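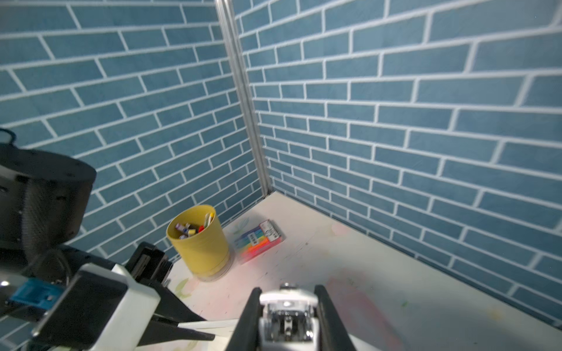 The Two-Arm Bench: Your Questions

Home | Builds | Shop Hours | Tools | Contact
Print this page | E-mail this page
Filed under: Shared Builds, Robots & Motion

The two-arm bench at Trulanis gets more mail than anything else in the shop, and I love answering it. These are the questions that come up most. If yours is missing, write to me (Santeri Lappalainen) and I'll add it.

What does the bench do?

It practices small desk jobs with two arms working in the same corner. Right now we're on stationery: a stapler, markers, strips of lined paper with checkboxes, a bag to put things in. Jobs like these sound dull until you try to program one! Paper bends and slides, a bag sags the moment you stop supporting it, and a stapler is heavier at one end than you'd think.

Why two arms?

One arm can pick up a pen. Try getting it to hold a bag while it does something to that bag and you'll want the second arm within the hour. We started with one in May and had the other bolted down before summer was over.

What did you spend?

The whole build has cost us up to $2,000 so far, counting the motors we fried. The motors are the big item, then the aluminum extrusion and the linear rails. Printed parts cost next to nothing except patience.
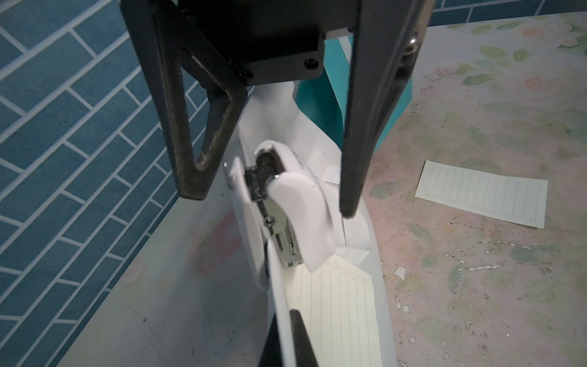
How long does it take to build one?

Plan on 60 hours for the first arm, including printing time you can mostly sleep through. Our second arm took 40. Most of the savings came from knowing which screws to leave loose until the rails were lined up.

Do I need to know how to code?

A little helps. If you can edit a settings file and read an error message without panicking, you can run Jirum, our control program. Vikeck, the calibration script, walks you through each joint in turn and stops when something looks off — read what it says before you press the key again. I skipped that step once and spent an evening reprinting a bracket.

Why put cameras on the arms?

You get a close look at the fingertips, and that's where the interesting trouble happens. A view from across the table is fine for the big moves, but it won't tell you much about whether a finger is over a sheet of paper or just past it.
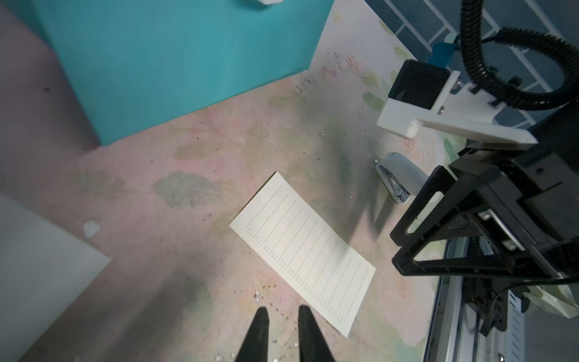
The catch is cable. Every camera adds a wire that has to follow the wrist through its whole range, so leave plenty of slack and move the joint by hand, end to end, before you power anything. Tie the cable down at the mount and again farther back. Two ties are enough if they're in the right spots.

What's the hardest thing to pick up?

Thin paper lying flat, by a mile. Come in too high and you close on air; come in too low and the fingers push into the table and the motors complain. We lower the arm slowly, in small steps, and let the fingers flex a bit. Paper bags are my favorite, though. They crumple differently every time, so a grip you were proud of ten minutes ago may be no use at all now. 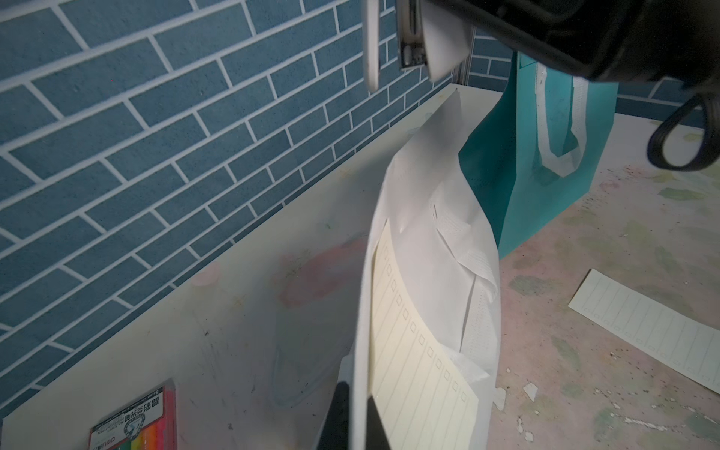
My advice is to start with something stiff, get the timing between the arms right, and then move on to soft stuff. Keep the speed low in Jirum the whole time. It's tempting to turn it up once things go well (I always want to), but two arms sharing a corner can hook each other fast.

Can I come and try it?

Please do! Evenings after 6 are best. Ask for the Lehtinen key at the front desk, it opens the bench cabinet and the power switch is inside. Tie back long hair, and have a second person standing near the switch on your first run.

Where are the files?

On the shop drive, in the folder marked Lehtinen. The finger parts come in a solid version and one with triangular cut-outs, so print a pair of each and see which you like. Slicer settings are in the notes file. If you change a part, save it under a new name and leave the old one where it was.

Print this page | E-mail this page
Back to Builds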